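Teaching an arm to tidy a table: my project report

Hüsnü Canpolat
7 June 2022

When I picked this project I thought I'd spend most of the year on clever learning code. I've spent most of it collecting examples instead, and quite a lot of that throwing them away again (more on that further down!). So this report is mainly about the collecting, with the training squeezed in near the end where it belongs.

What I was after

The task sounds tiny. There's a table with a few things on it, and the arm has to pick one up and put it down in the right spot. I wanted a policy that learns this purely by copying, so no hand-written rules about where to reach, just lots of recordings of somebody doing it properly and a network that tries to do the same. The somebody was me, from start to finish, which I'll come back to because it caused problems.

Everything runs in simulation. I used Flito for the driving side, which turns my hand movements into arm movements, and a set of rooms I put together myself and called Privargate (it was the name of a folder, and it stuck). Each room gets its own walls, floor, table and clutter, so the network can't just learn one table by heart. That was the theory, anyway.

The arm's own cables are modelled as well, and they swing about in view when you turn the wrist quickly. I left them in. I did wonder about switching them off to make life easier, but a policy that has only ever seen a perfectly clean view is going to have a horrible time the moment anything dangles in front of it.
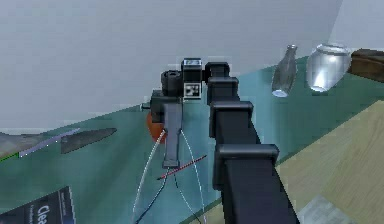

How a recording session went

I'd load a room, shuffle the objects, do the task once and press save. Then again, and again, and again. A session was 40 recordings, and I found out quickly that I couldn't do more than 2 sessions in a day without getting sloppy. You can see it in the data too: my paths get shorter and lazier towards the end, and I start cutting corners near the table top.

Since September I've saved 4000 recordings altogether. That sounded enormous when I wrote it in my plan, and now it sounds like a lot of evenings.

For each one I kept the views, the joint positions, whether the gripper was open or shut, and a one-line note. The notes were an afterthought and I wish I'd been stricter with them. "Ok ish" is not much help months later when you're trying to decide what stays in.

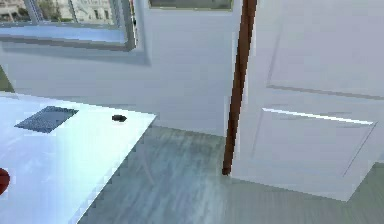
Labelling was the job I'd put off, and it turned into the biggest one. I wrote a little tool called Jurna that steps through the saved views and lets me tag what's there with a few key presses, so I could sort them without opening every recording by hand. The first rule I had to settle was what to do with views that don't have the arm in them, where all you get is the room, the table with its dark blue mat, and the small black object near the back edge. My first version of Jurna binned those automatically as "nothing happening". Big mistake! They tell the network where things are when nothing is blocking the view, so I went back and rescued the lot. The second rule was about things only partly showing, like the red one at the far left of the table there, with just a curved sliver of it visible. I tag those as "partial" and don't guess what they are, even when I remember perfectly well what I put in the room.

What went wrong

Apart from the binning business, the worst thing was me. All the examples come from one person, and I'm right-handed, so I nearly always bring the arm in from the same side. The early policy copied this beautifully. Put an object where that approach doesn't work and it would hover next to it, looking lost. I recorded a batch coming in from the other side on purpose, which felt like writing my name with the wrong hand, and the hovering mostly went away.

I also had a spell where the views and the joint positions had slipped out of step with each other. Training looked fine and the arm behaved as if it was drunk. I now check the timing before every session and not after.

Training, briefly

I trained in batches of 32, mainly because anything larger made my machine fall over. The policy handles rooms it has seen pretty well. In new rooms it's patchy: fine on plain tables, much shakier on shiny ones, where I think the reflections put it off.

If I carry on with this, I'd like at least one other person to record with me, and I'd write proper notes from the first day. I'd also make more rooms with glossy table tops before touching the network again. The list of rooms and the Jurna key presses are in the appendix.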